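How to clear and reset a shared meeting table

A meeting table that doubles as the break table collects things. Someone leaves a mug, someone else leaves a magazine, and by Sunday evening there's no room to open a laptop. The method below takes 30 minutes the first time and much less after that. I wrote it for our own office at Pulby, where the table is a curved wooden one with no obvious head or foot, but it works on any shape.

What you need

A tray with a raised edge
A lidded tub or a drawstring bag for small pieces
Two soft cloths, one damp and one dry
A mild soap solution
A shallow box marked "Unclaimed"

Step 1. Look before you lift

Walk once round the table before touching anything. Decide which things live there and which are passing through. A mouse and its pad may well belong to the table. Mugs, brochures and reading matter nearly always don't. If you start picking things up straight away you tend to move them from one end to the other.

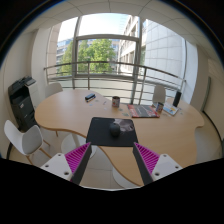

The table before clearing, with the mouse pad at the near side and the mugs and reading matter further back.

Step 2. Small pieces first

Gather game pieces, paper clips and anything else that rolls. Cup one hand at the edge of the table and sweep towards it with the other. On a curved edge, work in short strokes, as pieces slip off the side sooner than you expect. Put them straight into the tub and close the lid. Check the floor and the chair seats too.

Step 3. Mugs on the tray

Lift each mug straight up and check underneath for a ring. Wipe any ring with the damp cloth now — it will be harder to shift later. Carry all the mugs out in one trip.

Step 4. Paper and packages

Stack magazines, books and brochures by size, largest at the bottom. Glossy covers stick to a damp surface, so keep them off the table until Step 6 is finished. Anything without a name goes in the Unclaimed box. Ours is emptied on the first working day of the month, apart from December, when half the office is away.

Step 5. Mouse, pad and stapler

Move the mouse and pad to a chair. Turn the mouse over and wipe its feet and sensor window with the dry cloth. Run a corner of the cloth along the scroll wheel, where most of the dirt gathers. The stapler goes back to the stationery drawer.
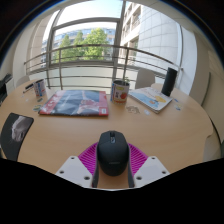

Mouse on the bare wood, with a glossy package or book and a printed container still to move.

Step 6. Wipe down

Wring the damp cloth out well. Wipe with the grain from one end to the other, then go round the edge. Dry it straight away with the second cloth. Don't use spray polish where people use a mouse, as it leaves a slippery patch and marks the pad.

Step 7. Put back less than you took off

Return the mouse and pad, and leave the rest of the top clear. Push the chairs in, but stop short of the edge so the backs don't rub against the wood.

Once the table has been reset, a quick wipe every 2 days keeps it in order.

Cyrill Lehner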